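Getting scuffs out of a grey storage bin

Povon
I have a big grey open-topped bin that lives on the table and takes in whatever has no home: torch, odd bits of plastic, things I'll deal with in March. The floor of it has gone cloudy and scratched. I've given it 15 minutes with washing-up liquid and a sponge and it looks exactly as before, only cleaner. Is there a trick, or do I buy another?

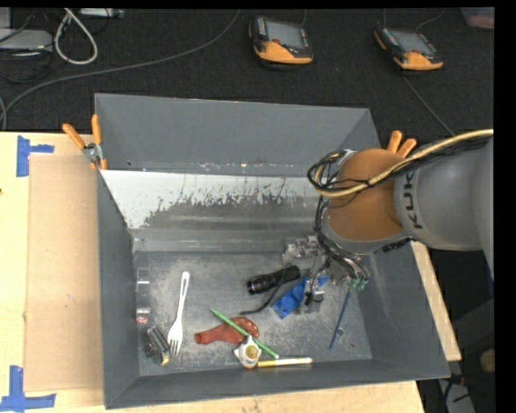

Bořivoj Holub
Scuffs come in two sorts. Some are stuff rubbed off on the plastic, and bicarb paste on a damp cloth will shift those. Scratches are missing plastic, and no paste brings that back. Try one corner first. If the cloudy patches don't budge after 3 goes, call it character. I'd also lay an old tea towel in the bottom, as a torch like that black one gets dragged about by its strap and the ribbed end won't be doing the floor any favours.

Malon
just put more stuff in it, then you can't see the bottom

Related
Sticky label residue on plastic tubs
Where does everyone keep their torch?
Scratched table top, oil or wax?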